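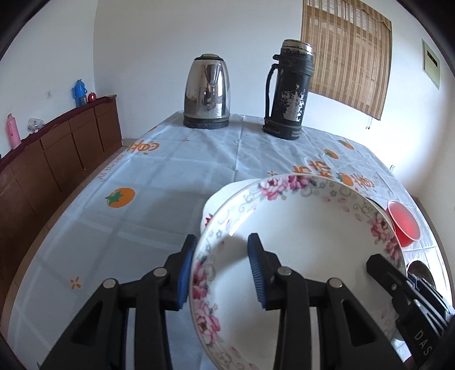
*A hand-held gripper pinches the rim of a flowered plate, with a second gripper to its right.*

# The Pads Wear Out First

The maintenance sheet for a pair of hand-held grippers at Soselard runs to a single page, and most of that page concerns rubber. How to take off the finger pads, how to wash them, when to throw them away. The motors that will someday do the same job on a robot arm get two lines at the bottom.

I had come to Mikport expecting the opposite. Soselard, a small firm on the second floor of a former print shop, makes its living by having people do chores with grippers in their hands, recording the motion, and selling the result to companies that want robots to clear tables. The brochure talks about "effortless capture of everyday skill." I asked to skip the brochure and see the upkeep.

The upkeep takes effort. Every pair in the project, which the firm calls Hado, is checked before it goes out to a home and again when it comes back. A technician closes the jaws on a steel gauge and watches whether the two fingertips meet square. If one lands ahead of the other, a plate picked up by its rim will twist, and the person holding the tool will correct for it with a turn of the wrist. That correction goes into the recording along with everything else. A robot trained on it learns to fix a fault it may not have.

The pivot screws are the usual suspects. The fingers ride on linkage arms, and the arms hang on screws that work loose with use. Too loose and the jaws wander. Too tight and they drag, so the operator squeezes harder than the job needs. The sheet calls for a quarter turn at a time and a fresh gauge test after each one. I watched a technician spend most of a morning on one stubborn joint, back it off, clean out the old thread compound, and start over.

Then come the pads. The ribs on the blue ones give the grip some bite on glazed china, until kitchen grease fills the grooves. Soselard's rule is warm water, dish soap, a soft toothbrush, and no alcohol, which the staff say leaves the material stiff. Pads get replaced after 90 hours of use whether they look tired or not. When I asked where the number came from, I was told it had been picked early on and had worked well enough. I appreciated the candor. I'd have liked a test better.

The firm's log for November lists 2,473 recorded pick-ups of plates, bowls, and cups. Of those, 288 were thrown out because of trouble with the tool: a slipping pad, a sticky jaw, a bad calibration. That is more than one in nine, and it counts only the faults somebody caught. The log has no column for a jaw that was slightly off all afternoon and still got the plate where it was going.

Soselard's answer is a second round of checks by software, under a tool named Ông, which compares the jaw opening reported by each gripper with what the opening should be at full close and full spread. It flags drift well. It's less help with grease, which changes nothing about the opening and a great deal about the grip. For that, the firm still relies on somebody running a thumb across the ribs.

None of this makes the method foolish. Hand-held grippers are far cheaper than a robot arm on a cart, and they go to real dining tables, with patterned cloths and the family's own dishes, where a lab bench would teach a machine very little. Lifting a thin porcelain rim is a fair test of a tool. I tried it with a freshly serviced pair and the plate came up cleanly. I tried again with a pair from the return bin and felt it start to rotate before I had it clear of the table. My wrist fixed it without asking me.

What bothers me is how the cost gets told. The sales figures cover recording time. Bench time, by the firm's own account, is filed under general overhead, so a buyer comparing this approach with another can't see what it takes to keep the jaws honest. I asked whether a customer could get the service history for the grippers behind a given batch of recordings. No customer had requested one, I was told, though the records exist, in a binder by the sink where the pads are washed.

The 2 pairs on the bench when I left were both waiting for pads.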